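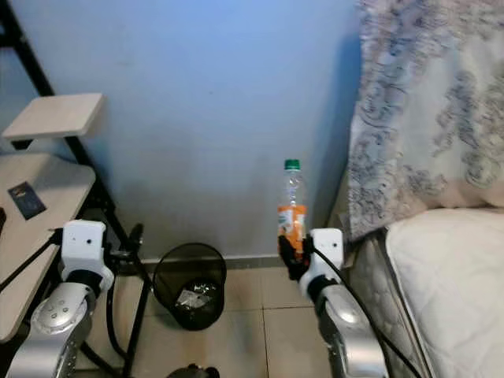 Clear plastic bottle, green screw cap, orange wraparound label.

1/ Notes on how mixed drink bottles get sorted and washed, from a few years of writing acceptance tests for recycling lines. Mostly about labels and caps, where a lot of the yield goes missing.

2/ Most clear drink bottles are PET. Most screw caps are HDPE or polypropylene. Labels vary: paper, polypropylene film, PETG shrink sleeve, PVC on very old stock. So one bottle is usually at least three materials before you get to glue and ink.

3/ The first optical sorter on the line reads near-infrared reflectance. It sees whatever faces it. If a full sleeve covers the body, the sorter classifies the sleeve. A label over the lower half leaves the shoulder exposed, and the shoulder is usually enough to get a clean PET reading.

4/ "Usually" depends on belt speed and how flat the bottle is. At Prindside we ran a test batch of 2000 bottles, half-height labels only, and 149 went to the wrong chute on the first pass. Nearly all of those were crushed so that the label covered the side facing the sensor.

5/ The second pass recovered most of them. A second pass also costs belt time, and the Mimach unit there was already the slowest machine in the building.

6/ Color is a separate decision. Clear PET is worth more than green or light blue, and both are worth more than opaque. The color camera has to ignore the label and the cap and judge the wall of the bottle. A strong label color can pull the average if the software is set up badly.

7/ On our line the fix was to drop the average and classify by region. Find the pixels that NIR has already called PET, then take color from those only. It sounds obvious. The Policarpio line shipped without it and sent clear bottles to the mixed color bale for most of a winter.

8/ Caps. The old advice was to take them off. Many programs now say leave them on, and from the plant side I agree. A loose cap is small enough to fall through the first screen and go out with the glass fines. A cap on a bottle reaches the grinder.

9/ After grinding you have flake, and flake goes into a sink-float tank. PET is about 1.38 g/cm³ and sinks. HDPE and PP are under 1 and float. Caps and PP labels come off the top together. Very little to adjust there apart from residence time and skimmer height.

10/ PETG sleeves are the problem. They sink with the PET, they soften at a lower temperature, and in the dryer they clump. You want them off before the grinder. De-labelers do this mechanically, and they knock the necks off a share of the bottles while they're at it.

11/ Adhesive: hot-melt comes off in a caustic wash if the temperature holds. Clurnau let its wash drift down over a shift and the flake came out with a tan haze. The log showed one bad thermocouple. It took us 25 samples to convince anyone to pull the log.

12/ Ink: bleeding inks tint the wash water, and the water tints the flake. You can filter the water. You can't do much about flake that has already picked up color, except sell it for strapping.

13/ Rejected flake from that Clurnau run came to 520 kg. It went to a strapping buyer in March at a price I won't post.

14/ If you design packaging: short label, floating film, water-releasable glue, non-bleeding ink, tethered cap. Leave some bare wall visible from every side — including when the bottle is flat.

15/ Fill level matters too. A bottle with liquid in it is heavier than the air jets expect and lands short. Empty it, put the cap back on, put it in the bin.

16/ Will do a separate thread on trays. They're PET as well and behave differently in almost every step above.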